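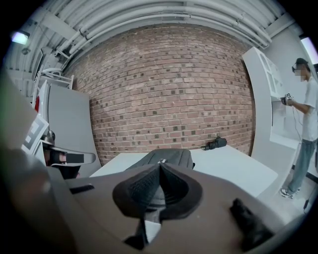
Section 4. Packing the Mavlow soft bag at the table

Use this section after you have read Section 3 (Unfolding and airing). You need a clear stretch of table, the bag, the two inner pouches and the divider.

1. Wipe the tabletop and let it dry.

2. Lay the bag on its back with the zipper facing up. Keep it at least 2 inches from the table edge.

3. Open the main zipper all the way. Hold the fabric flat next to the zipper with your other hand - the lining can catch near the corners.

4. Slide in the divider with the stitched side toward the back panel. Press it down until it touches the bottom seam.

Note: The divider supplied with the Grasham size is shorter and leaves a gap at the top. This is normal.

5. Put heavy items in first, against the back panel. Chargers and small handheld devices go in the inner pouches, screens facing the divider.

6. Fill the front half with clothing or other soft items. Do not fill above the zipper line.

7. Close the zipper slowly. If it stops, back it up, move the contents away from the teeth and try again.

CAUTION: The bag holds up to 15 pounds. Do not lift an overloaded bag by one handle.

CAUTION: Do not leave the bag against hot pipes or heaters. The coating softens and will mark a white surface.

8. Stand the bag upright for 30 seconds. If it leans, open it and shift the heavy items toward the middle.

Unpacking

Work in the reverse order. Take out the pouches before the divider, or the divider may tear the pouch loops. Shake out crumbs and grit, then leave the zipper open overnight.

For replacement pouches and dividers, see the parts list in Section 7.

Section revised January 13, 2025. Text: Yasir Mughal. Checked: Panagiotis Ivanov.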